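**Bac transparent Zurnent, 22 litres**

Chez nous, le linge de saison a longtemps dormi dans des cartons, et chaque mois de janvier c'était la même fouille pour retrouver un gilet ! Le Zurnent, moulé dans l'atelier de Sustberg, s'empile par 2 et se glisse sous presque tous les lits (comptez environ 20 cm de hauteur libre).

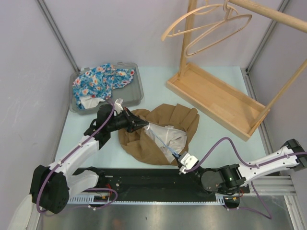
*Vêtement brun et bac en plastique.*

Le couvercle Troncoso se vend à part, en gris ou en écru, et il s'adapte aussi aux anciens bacs Dirgate, ce qui fera plaisir à nos fidèles.
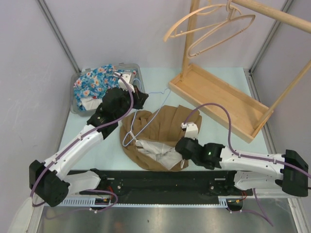

Pour l'entretien, un peu d'eau tiède et de savon doux suffisent largement. Évitez les éponges abrasives : sur un bac clair comme celui-ci, la moindre rayure se remarque. Prix : 11 € pièce, couvercle non compris.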